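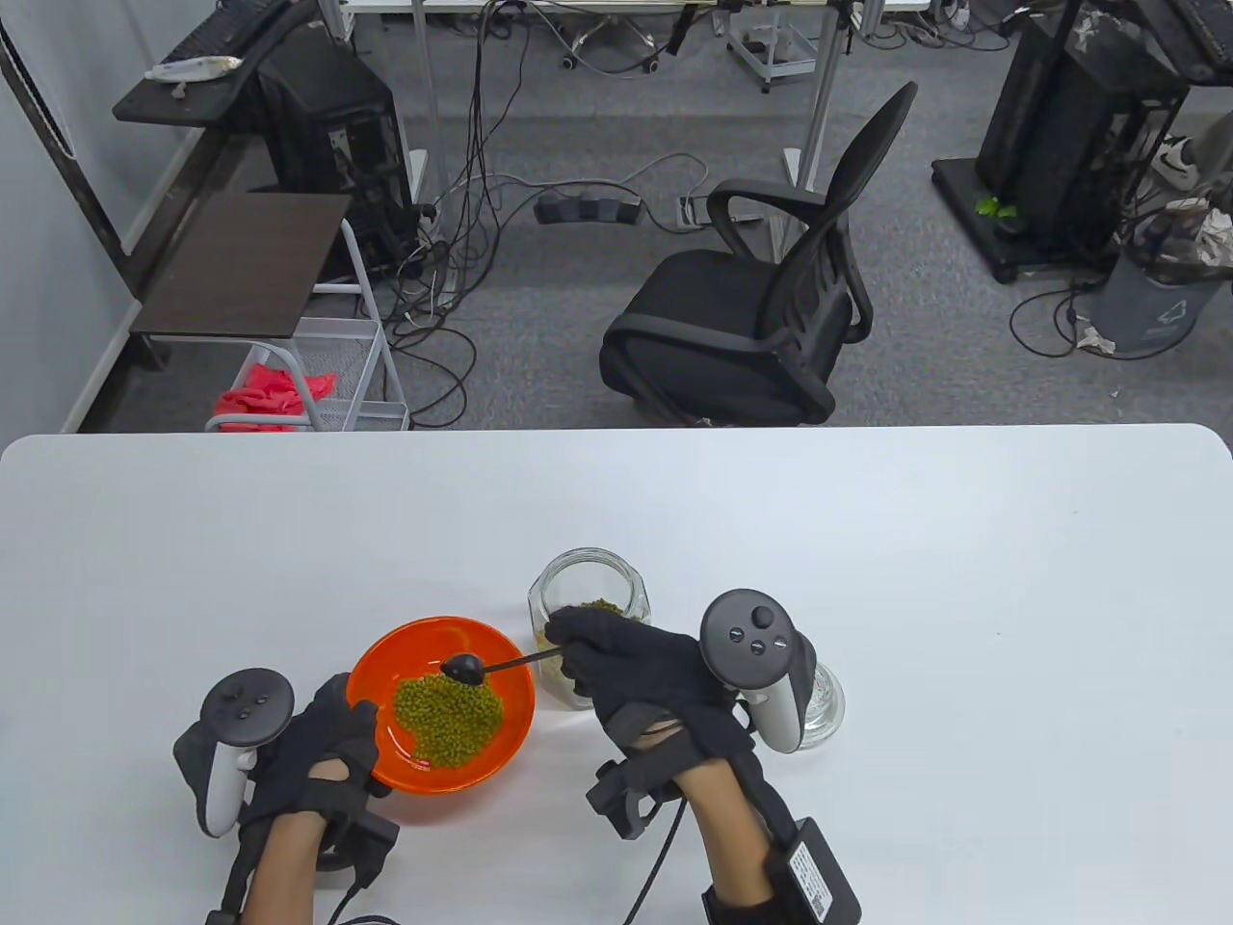
Week 6 handout — good practice for hand-worn demo recording

Read before Wednesday. Agnese Raudsepp runs the bench session, bring this with you. Bean task first, everyone does it.

1. Before you put the gloves on
Sleeves up past the wrist pack. Straps snug, not tight — you should still be able to make a fist. Controller sits on the back of the hand, ring toward the wrist. Cables run down and off the near side of the table, never across the work area. Check the label on the wrist pack against the log sheet, write it down, dont rely on memory.

2. Table rules
Only the task objects on the table. Phones and coffee elsewhere. Glass stays well back from the edge. Cups and jars you aren't using go behind the bowl, where your elbow won't find them.

3. Moving
Slow and even. Both hands still for 3 seconds at start and end of each take. No talking with your hands between takes (Roald, looking at you). If you spill, stop, mark the take as failed, clean up, restart. Do not sweep beans back mid-take — the Kivi scripts can't tell a correction from the task and somebody has to cut it by hand.
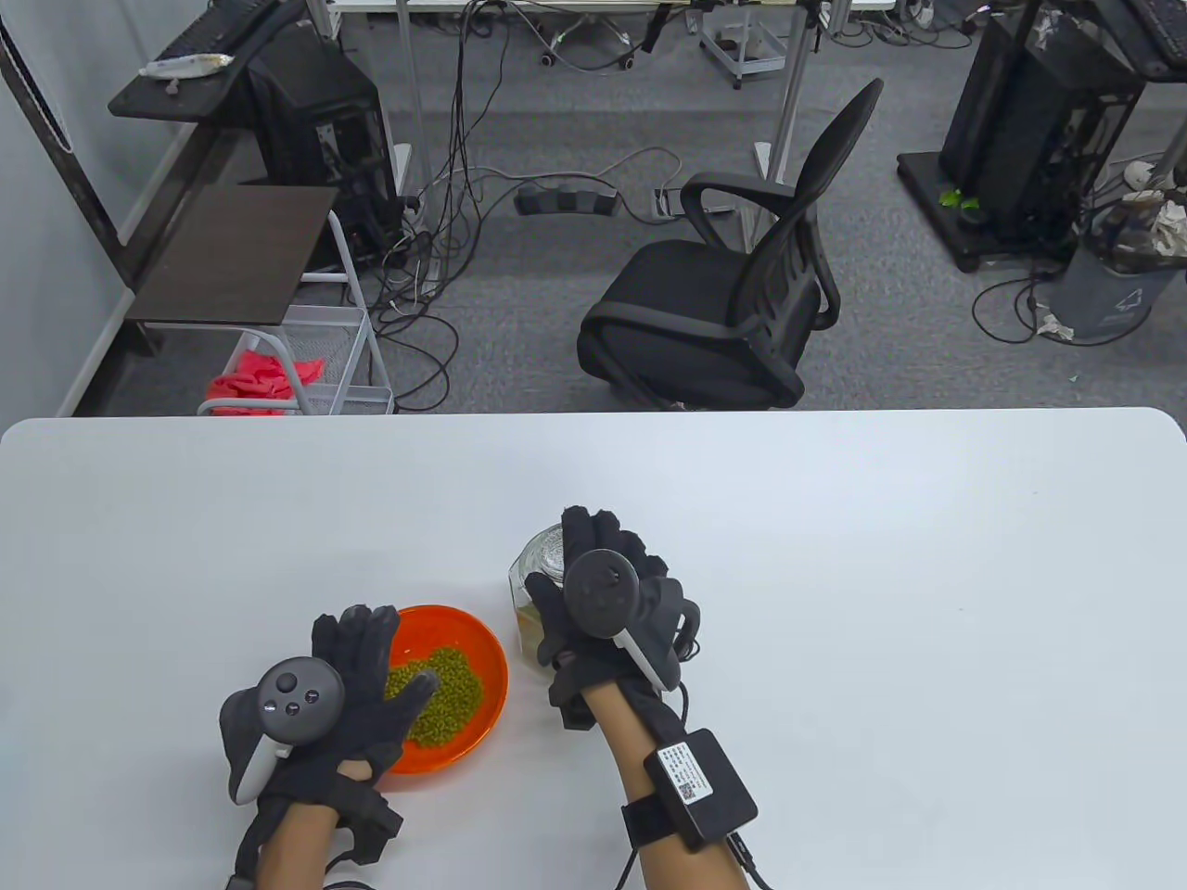 Same goes for steadying. A free hand may rest on the bowl or plate while the other works, fine, but keep it there until you need it. Tapping and hovering both make messy tracks. Grip glass around the body, full hand, not finger tips. Anything with liquid in it gets lifted last and set down level.

4. Floor and cables
Power strips flat on the carpet, nothing stacked on them. Chair pushed back out of your way before you start. Cables are the top cause of near misses in our lab, so one person watches the floor while the other records. Swap after 8 takes.

5. Logging
One line per take: operator, task, pass/fail, note. Failed takes are kept, not deleted. Two people sign each sheet. Rimantas Vasiliauskas checks them at the end of the day and will send back anything he can't read.

To do: read section 2 of the Roment notes (saftey part only), write half a page on which rules above would change if a robot arm shared the table. Hand in to Rūta Rimkutė by 6.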